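홈 > 강의자료 > 로봇과 일상 > 4주차

4주차 강의 노트: 기계는 이제 집안일을 할 수 있을까

2018년 3월 29일 목요일
글: 워릭 코스그로브(Warrick Cosgrove)

지난주에 과제 내느라 다들 고생 많았습니다. 읽으면서 몇 번이나 웃었고, 두어 번은 꽤 오래 생각했습니다. 특히 "우리 할머니는 로봇보다 빨래를 잘 개신다"로 시작한 글이 있었는데, 이번 주 내용이 바로 거기서 이어지니 쓴 사람은 조금 뿌듯해해도 좋겠습니다.

이번 주 질문은 단순합니다. 집이나 작업장에서 사람이 늘 하는 자잘한 일, 그러니까 치우고 담고 옮기고 가르는 일을 기계가 지금 할 수 있는가? 답부터 말하면 "어떤 것은 되고, 생각보다 많은 것이 아직 안 된다"입니다. 시시한 답처럼 들리겠지만, 어떤 것이 되고 어떤 것이 안 되는지를 가르는 선이 우리가 짐작하는 자리에 있지 않다는 점이 재미있습니다.

1. 어려운 일과 쉬운 일이 뒤바뀌는 문제

사람에게 어려운 일을 떠올려 보라고 하면 대개 긴 계산이나 체스 같은 것을 말합니다. 쉬운 일을 물으면 식탁 치우기, 양말 짝 맞추기 같은 대답이 나오지요. 기계 쪽에서 보면 이 순서가 거의 거꾸로입니다. 계산은 오래전에 넘어간 산이고, 식탁은 아직도 오르는 중입니다. 사람의 손은 아주 어릴 때부터 물건을 쥐고 떨어뜨리고 다시 쥐면서 배웠는데, 우리는 그걸 배웠다는 사실조차 잊고 삽니다. 그러니 설명서로 옮겨 적기도 참 어렵습니다.

공장은 사정이 다릅니다. 같은 부품이 같은 자리에 같은 방향으로 오도록 사람이 미리 환경을 다듬어 두었으니까요. 로봇 팔이 똑똑해서라기보다 바닥과 지그와 조명이 도와주는 셈입니다. 수업에서 자주 드는 아르베르그(Arberg) 라인 이야기가 그런 경우입니다. 그곳 팔은 한 교대에 부품 1,119개를 옮겼는데, 공급 트레이가 손가락 한 마디만큼 밀린 날에는 오전 내내 서 있었다고 합니다. 저는 이 이야기를 좋아해서 해마다 하게 되네요. 졸업한 선배들에게 물어보면 다들 외우고 있을 겁니다.

2. 과일 한 상이라는 과제

그럼 집으로 들어와 봅시다. 장을 봐 온 과일과 채소를 식탁에 꺼내 놓고 소쿠리에 담는다고 해 보지요. 사람이라면 전화 통화를 하면서도 할 수 있는 일입니다. 그런데 크기가 다르고 무게가 다르고 껍질이 다릅니다. 망고는 크고 미끄러질 수 있고, 오렌지는 둥글어서 굴러가고, 오이는 길어서 어디를 잡느냐에 따라 한쪽으로 기울고, 토마토는 조금만 세게 쥐어도 상합니다. 용안처럼 작은 것은 집게 두 쪽이 서로 부딪치지 않고 잡기부터가 일이지요.
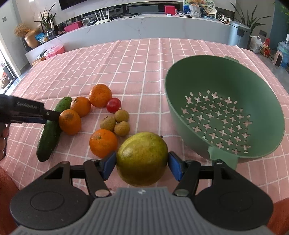
쥐는 힘을 얼마로 할지가 첫 번째 고민입니다. 너무 약하면 떨어지고 너무 세면 멍이 듭니다. 사람은 손끝으로 미끄러짐을 느끼자마자 힘을 더 주는데, 집게에 이런 감각이 없으면 미리 정한 값으로 버텨야 합니다. 턱에 무른 패드를 대는 방법이 널리 쓰입니다. 패드가 눌리면서 닿는 면이 넓어지고, 힘 조절이 조금 서툴러도 눈감아 주거든요. 값싼 해결책인데 효과가 좋아서 저는 볼 때마다 기특합니다.

두 번째 고민은 손이 둘이라는 점입니다. 한쪽이 물건을 드는 동안 다른 쪽은 옆 물건을 눌러 두거나, 다음 것을 잡을 준비를 하거나, 그냥 비켜서 있어야 합니다. 비켜서 있는 것도 기술입니다. 부엌에서 둘이 같이 요리해 본 사람은 알겠지요.

세 번째는 순서입니다. 무거운 것을 먼저 담고 무른 것을 나중에 얹는다는 상식은 어디에도 적혀 있지 않습니다. 토마토 위에 망고를 올리면 안 된다는 것을 기계에게 누가, 어떻게 알려 줄까요? 규칙으로 하나씩 적어 줄 수도 있고, 사람이 하는 것을 잔뜩 보여 주고 흉내 내게 할 수도 있습니다. 앞의 방법은 빠뜨린 규칙에서 무너지고, 뒤의 방법은 보여 주지 않은 과일 앞에서 머뭇거립니다. 현장에서는 둘을 섞어 쓰는 경우가 많습니다.

3. 성공률을 읽는 법

읽기 자료에 넣은 그렐리스(Grellis) 시험 보고서에는 829번의 집기 시도가 나옵니다. 숫자가 크니 믿음직해 보이지만, 읽을 때는 다음을 꼭 따져 보세요.

- 물건의 종류가 시험 도중에 바뀌었는가
- 실패한 뒤 사람이 물건을 제자리에 돌려놓았는가
- 집어 든 것까지를 성공으로 쳤는가, 내려놓은 것까지를 쳤는가

마지막 항목에서 결과가 크게 갈립니다. 잘 집어 놓고 소쿠리 테두리에 걸려 떨어뜨리는 일이 의외로 흔하거든요. 영상 자료를 볼 때도 마찬가지로, 편집이 된 영상인지 몇 배속인지부터 확인하는 버릇을 들이면 좋겠습니다.

파낭이반(Panganiban)의 글은 조금 다른 이야기를 합니다. 집을 로봇에 맞게 고치는 편이 로봇을 집에 맞추는 것보다 빠르다는 주장인데, 저는 절반쯤 동의합니다. 식기세척기를 생각해 보면 우리는 이미 그릇을 기계에 맞춰 고르고 있으니까요. 나머지 절반은 수업에서 다투어 봅시다.

4. 다음 주까지

집에서 매일 하는 일 하나를 골라 동작 단위로 적어 오세요. 분량은 3쪽 이내입니다. "컵을 치운다"처럼 쓰지 말고, 어느 손이 먼저 가는지, 무엇을 보고 멈추는지까지 써 보세요. 귀찮지만 해 보면 자기 손을 다시 보게 됩니다. 아세오(Aseo) 실습은 6월로 잡혀 있고, 조 편성은 그 전에 따로 알리겠습니다. 질문은 수업 뒤에 와도 되고 메일도 좋습니다. 답장이 늦으면 한 번 더 보내 주세요.

문의: 강의 담당 워릭 코스그로브 | © 2018 로봇과 일상 강의자료 | 맨 위로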